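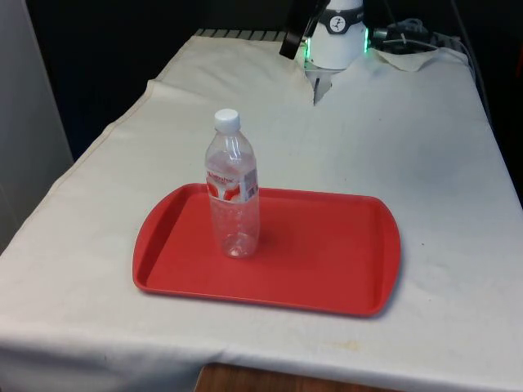

March, 4:20 p.m. Clause extraction, separation agreements batch

Working on the Wistunside corpus again. 135 agreements in, all scanned, all from the Sotport office before it moved to e-filing. The aim for this pass is the same as last time: pull the spousal support terms, the termination events and the property schedule out of each agreement and put them in the table so the drafting people can see what language has been used and how often it got amended.

Parser is at revision 17. Changes since the last entry:

Termination events are now split out. Previously "death, remarriage or cohabitation" went in as a single string. Cohabitation needs its own column, as the definitions vary so much. Some agreements give a period in months, some say "a relationship analogous to marriage," and some leave it undefined.

Recitals are no longer read as operative terms. This was the source of most of the duplicate support figures in the last run.

Schedules are matched to the body by letter. Where the body refers to Schedule B and the only attachment is headed Exhibit B, the row is flagged and left alone. Do not auto-correct these.

Run results

Over 400 support clauses found across the batch, counting step-downs as separate clauses. Checked a sample by hand against the scans. Amounts and payment dates came through clean. Duration did not. The parser reads "until the youngest child completes secondary education" as a child support term and drops it from the spousal table, even when the sentence before it names the spouse as payee. Needs a rule that looks back one sentence for the payee.

4 agreements failed outright. Two have the signature page scanned first, so the party names never get assigned. One is a postnuptial agreement filed in the wrong folder. The last is the Hafstein form, with numbered boxes and handwriting, and should be keyed manually.

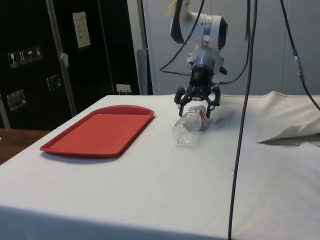
The Hafstein form also has a waiver of pension rights in box 9 that refers to a separate consent. I don't have the consent. Without it I would not want the waiver coded as effective, so it is entered as "waiver, consent not seen." Same code to be used for anything similar.

Severability and governing law

Low priority but easy. Most agreements use one of two severability paragraphs, word for word. The longer one carves out the support provisions, so that if the property division is set aside the support terms fall with it. The shorter one is silent. Fraser Pollock asked for a column on this and it has been added as SEV_LINK, values Y, N, U. U means unclear on reading, not blank.

Governing law clauses: no action. Leave as free text.

Note on amendments

Amendments are being stored as new rows with a pointer to the parent agreement. Mekberg exports flatten this and the pointer is lost. Use the raw table for any question about which version controls. An amendment that restates a clause in full replaces it. An amendment that only says "Section 6 is modified as follows" gets both texts kept side by side until a person has read them.

To do

Payee look-back rule, then rerun the duration column only.
Key the Hafstein form by hand.
Move the postnuptial to its own folder and tell Fraser.
Reorder pages on the two signature-first scans, keep the originals.
Ask whether unsigned drafts count. Found one with initials on every page and no signatures, currently coded as draft.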